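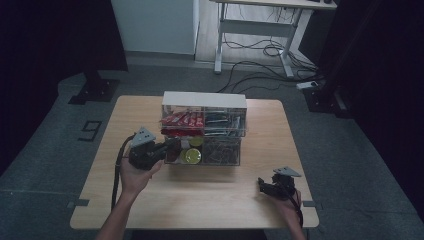 Fig. 4. The two-tier organizer with its lid on, both levels filled.

Section 3: Filling Your Jirell Two-Tier Organizer

Now the fun part! Your tiers are stacked, the lid sits flat, and it's time to load up. Clear walls mean you can spot the last coffee packet from across the kitchen, so a few minutes spent on the layout really pays you back every morning.

Before you start

Wipe the inside of each bin with a soft, dry cloth. Peel off any protective film you missed in Section 2 (check the corners, it loves to hide there). Work on a table with plenty of elbow room.

Upper tier: packets

1. Sort your packets by kind. One kind per compartment is easiest to live with.

2. Stand the packets upright on their short ends, faces all pointing the same way. Start at the back wall and work forward.

3. Stop when the row holds itself up but one packet still slides out freely. In our Pinberg test kitchen that came to 12 slim drink packets per compartment, though yours may be fatter!

4. Put a contrasting color next door. Red on the left and dark gray on the right is a favorite of ours, and you'll grab the right one half asleep.

Note: If you only have a few packets left, keep them together in one line so they don't slump.

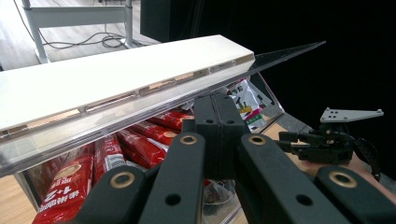
Fig. 5. Red packets lined up in a row inside the clear bin.

Lower tier: tubs and odds and ends

5. Place round, lidded containers on one side, one behind the other. Keep the one you use most in front.

6. Use the other side for all the loose bits that never stack nicely. A jumble is fine down there, really!

7. Check that nothing pokes above the rim, then set the upper tier back in place.

CAUTION: Do not lift the organizer by its lid. Take the upper tier off first and carry each level with both hands.

CAUTION: Keep acrylic parts away from burners and out of the dishwasher. Hand wash only, in lukewarm water.

Tip from Jairo Palomino, product support: "Refill from the back and slide the older packets forward. I drink my coffee in date order now and I'm weirdly proud of it."

For extra dividers, see Section 5. For cleaning cloudy walls, go to page 27.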